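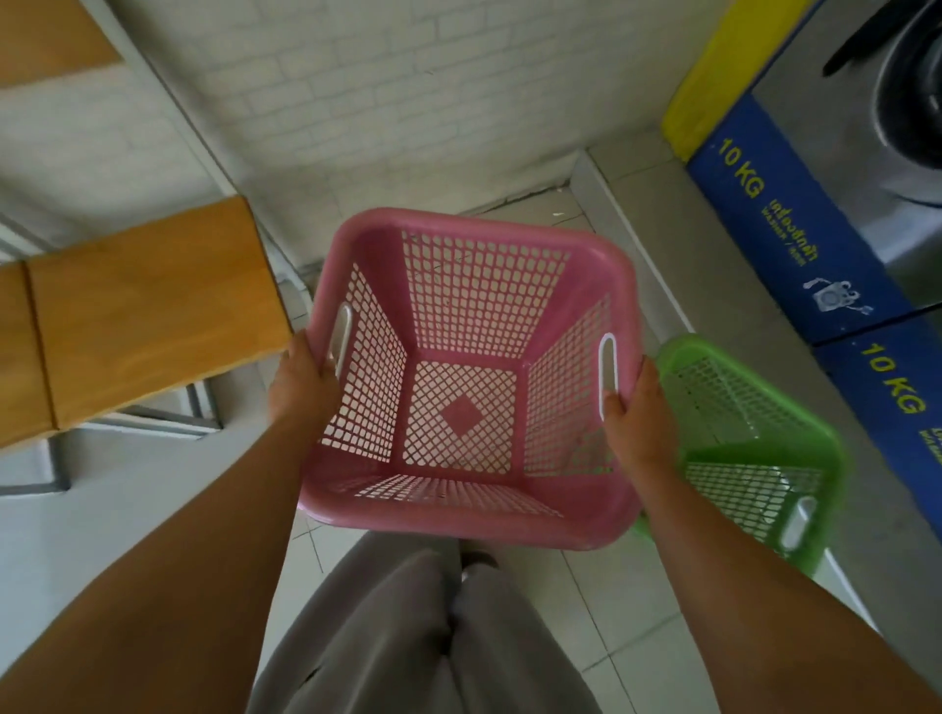

Posted 29 July 2021

I have been meaning to write about line drying for weeks now, and then it rained for most of them, so you'll have to forgive me if I get carried away (I will, I know I will). We moved to Sarnport in the spring and the house came with a clothesline, a proper one, strung from the back porch to a post by the fence. I hadn't hung out a wash since I was a kid at my grandmother's, and I'd forgotten how much I liked it!

My grandmother had rules. Shirts went up by the hem, socks in pairs, and underthings on the inside line where the neighbors couldn't see. I still do the shirts her way and they do come off with fewer creases, though I've let the socks go where they please. Towels get a good hard snap before they go up and another when they come down, or they dry stiff as cardboard. My husband says he likes them that way. I don't believe him.

The old rope had gone gray and fuzzy, so I bought 64 feet of new cotton line from Adberg, the hardware store down by the ferry, and a bag of wooden pins while I was there. The plastic ones I had before kept snapping in the sun. I will say the new rope sagged terribly that first week and I had to retie it twice, once with a wet bedspread already on the grass, and oh, was I cross.

What I love most is the sheets. You get into bed at night and they smell like outside, and I can't describe it any better than that. I'm hoping to keep going through September, and after that I suppose we'll string something up in the basement. If you have a way of drying jeans so the pockets aren't still damp at suppertime, please leave me a comment.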